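Vieira Opens Halau Serviced Apartments for Short and Long Stays

Grundurbridge, 1/29/18 – Vieira today opened Halau, a building of serviced apartments near the old river port. Guests can rent a flat for a minimum of 3 nights, or stay for several months under one simple contract.

"We wanted a place where a visitor can feel like a neighbor," said Rosimeire Bezerra, director of Halau. 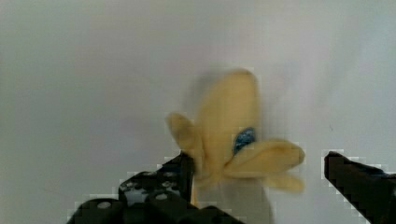 Alcides Brito was more careful in his welcome. The port area needs visitors, he said, but it also needs them to stay long enough to know the streets and the shops.

Every flat has a full kitchen, heating and a desk for work. 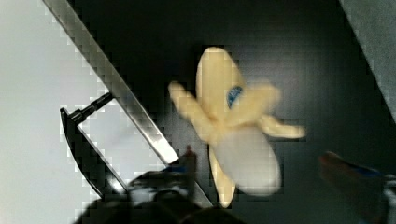
The weekly rate includes cleaning, bed linen and a welcome basket of food from the market. Guests who arrive late in the evening will be glad to find something simple to eat, a banana for example, before they go out to look for a restaurant. The basket can be ordered again at the front desk.

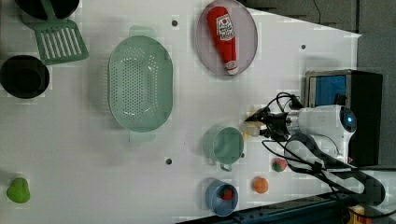 Halau has seven floors, with a laundry and a small gym on the first one. The roof garden will open in April. 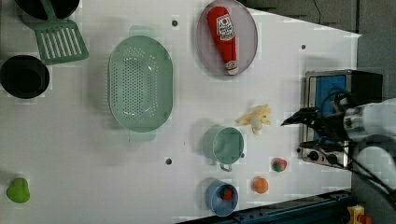
Door locks and heating are managed with a system from Tosteck – guests receive their entry code by message before arrival. Monthly stays start at $1,000, with water and internet included. Reservations are open now at the Vieira office in Grundurbridge.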